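Filed under: Manipulation / End effectors / Comparisons

4.2 Two grippers, one navy cloth

We wanted to see how our Priltia hand-held grippers coped with soft stuff on a soft surface, so we set up on a bed and logged 1,056 grasps, January's pilot left out. 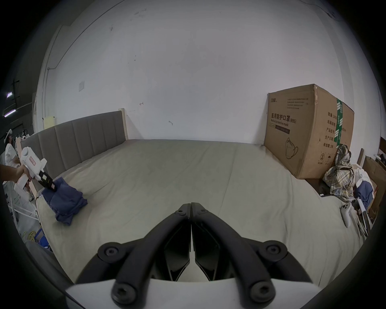
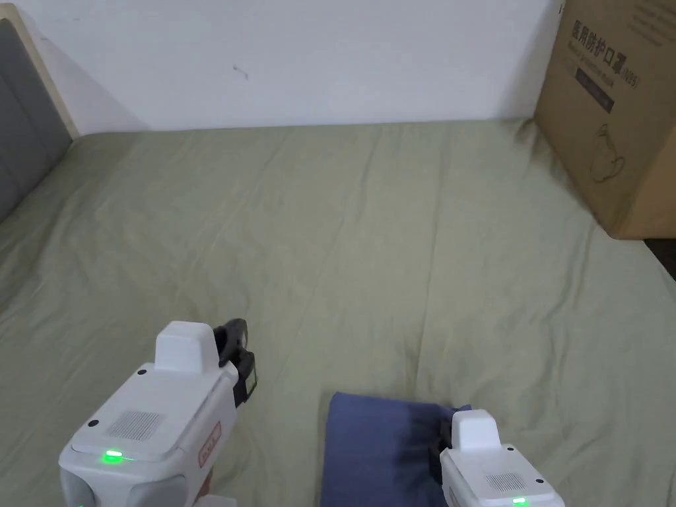
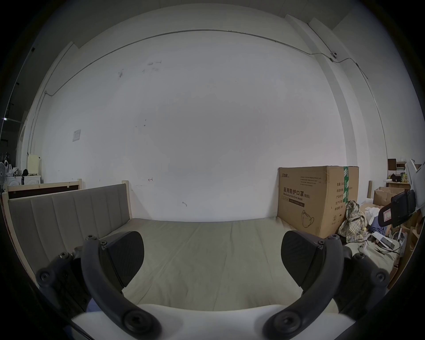
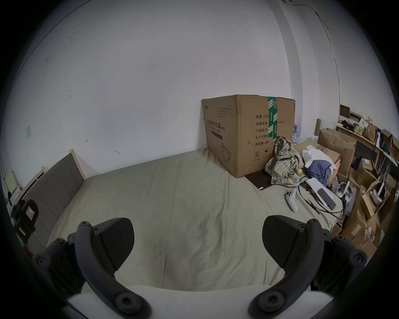

Figure 3. Views from the gripper cameras (first, third and fourth) and from head height (second).

I'd expected the head view to win easily - it takes in both grippers at once. But the gripper cameras sit so close to the pads that I kept going back to them when labelling, and I used them alone for 845 of the grasps.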